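Gindham Lodge

Gindham Lodge is a guest house and former coaching inn on the northern edge of Taltar. It has 80 bedrooms on four floors and is run by the Stimis group, which also operates the smaller Kim Hotel near the harbour.

History

The inn was built to serve traffic on the Taltar road and was converted to flats after the coach service ended. Stimis bought the building from the estate of Garnet Fortin and reopened it as a guest house on September 14, 2020. The conversion was designed by the architect Duyên Vũ, who kept the original staircase and the arched entrance to the yard. The stable block was taken down and replaced by a two-storey wing. 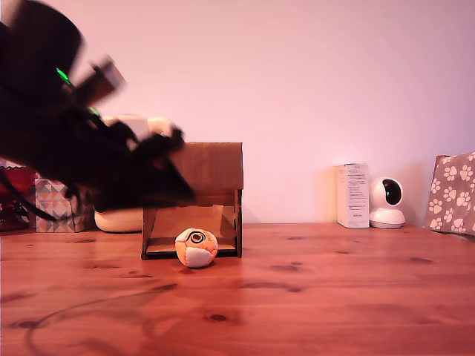

Tabletop of pine boards with visible knots.

Accommodation

Rooms are let as single, twin, double and family. Family rooms are found only in the yard wing and sleep up to 5 people. All rooms have a private shower, a kettle and a desk. Rooms on the top floor have sloping ceilings and are let at a lower rate. The lift stops at the third floor, and the last flight is reached by the staircase.

Breakfast is served in the former tap room. There is no evening restaurant, but guests may use a shared kitchen on the ground floor until 10 pm. The yard provides parking for residents, with spaces allotted on arrival.

Operation

The lodge closes each January for maintenance. In its first full year it recorded 2786 bookings, most of them for stays of one or two nights. Bookings for the yard wing are handled separately from those for the main building.

See also

Kim Hotel
Taltar road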